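Capítulo 6

Sedimentos, correntes e vida no fundo dos estuários

Objetivos do capítulo

No fim deste capítulo, o leitor deve ser capaz de explicar como os sedimentos finos chegam a um estuário e ficam ali retidos; distinguir uma camada oxigenada de uma camada sem oxigênio numa amostra de lodo; e discutir por que a mesma espécie de poliqueta pode ser abundante numa margem e rara na margem oposta.

6.1 Um problema na foz do Jatham

Na foz do rio Jatham existem dois bancos de lodo que, para quem passa de barco, parecem iguais. Têm quase a mesma altura, recebem a mesma maré e ficam descobertos durante as mesmas horas. Quando a bióloga Yiran Xiong começou a estudar os animais que vivem dentro deles, esperava encontrar comunidades parecidas. Encontrou no banco norte uma grande quantidade de vermes e pequenos bivalves, e no banco sul quase só duas espécies, ambas conhecidas por suportar pouca quantidade de oxigênio.

A primeira explicação proposta foi a poluição. O canal de Costello desemboca perto do banco sul e atravessa uma zona de armazéns antigos. As análises de metais, porém, deram valores semelhantes nos dois lados. A segunda explicação foi a salinidade, e também esta teve de ser abandonada depois de um mês de medições, em julho, com sensores colocados junto ao fundo.

O que era diferente era o tamanho dos grãos. No banco norte predominava a areia fina; no banco sul, o silte e a argila. Esta diferença, que parece pequena, muda quase tudo para um animal que respira a água contida entre os grãos.

6.2 O tamanho do grão

Chamamos areia às partículas com diâmetro entre 63 micrômetros e dois milímetros. Abaixo deste limite está o silte e, mais abaixo ainda, a argila. Entre grãos de areia a água circula com certa facilidade, e em cada maré uma parte dela é renovada. Entre partículas de argila os espaços são tão estreitos que a água quase não se move, e o oxigênio só pode entrar por difusão, um processo muito lento.

Além disso, as partículas finas têm, para o mesmo volume, uma superfície muito maior. Nesta superfície ficam presos restos de algas, folhas decompostas e bactérias. Um sedimento fino é, portanto, em geral, um sedimento rico em alimento. O leitor pode perguntar por que razão um lugar com tanto alimento tem tão poucas espécies. A resposta está nas bactérias, que consomem o oxigênio quando decompõem esta matéria orgânica e o gastam mais depressa do que ele consegue entrar.

Quando se corta verticalmente uma amostra de lodo, a consequência vê-se muitas vezes sem nenhum instrumento. Em cima há uma camada castanha, onde o ferro está oxidado. Por baixo, a cor passa a cinzento escuro ou preto e aparece o cheiro de ovo podre, próprio do sulfeto de hidrogênio. A profundidade desta passagem varia com a estação do ano, a temperatura e a atividade dos animais que escavam. No banco norte do Jatham ela foi encontrada a 19 milímetros da superfície, em média; no banco sul, a apenas 6 milímetros.
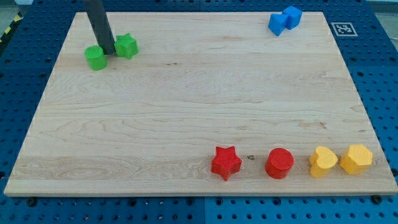
6.3 Os animais que mudam o sedimento

Até aqui falamos do sedimento como se ele decidisse sozinho quem pode viver nele. A relação funciona também no outro sentido. Um poliqueta que constrói um tubo e bombeia água através dele leva oxigênio a uma profundidade aonde a difusão não chegaria. Em volta de cada tubo forma-se um anel castanho, e neste anel vivem bactérias e nematoides que não sobreviveriam um pouco mais ao lado. A este conjunto de efeitos dá-se o nome de bioturbação, que inclui também a mistura dos grãos pelos animais que comem o próprio lodo.

Yuzhen Xue e Chenxi Tan mediram este efeito em tanques, com sedimento recolhido na enseada de Bomard. Nos tanques com uma densidade de cerca de 1000 vermes por metro quadrado, a camada castanha ficou bem mais espessa do que nos tanques sem animais. Com 600 vermes por metro quadrado o efeito ainda existia, mas as manchas pretas chegavam à superfície em alguns pontos – o que sugere que os anéis em volta dos tubos já não se tocavam.

Convém ler estes resultados com cautela. Num tanque não há ondas, nem caranguejos, nem aves que se alimentam na maré baixa. A secção 6.5 volta a este assunto e compara os tanques com as observações de campo.

Termos a reter: silte, difusão, camada oxidada, sulfeto de hidrogênio, bioturbação.

Antes de continuar, recomenda-se rever no capítulo 5 a parte dedicada às marés e à circulação estuarina.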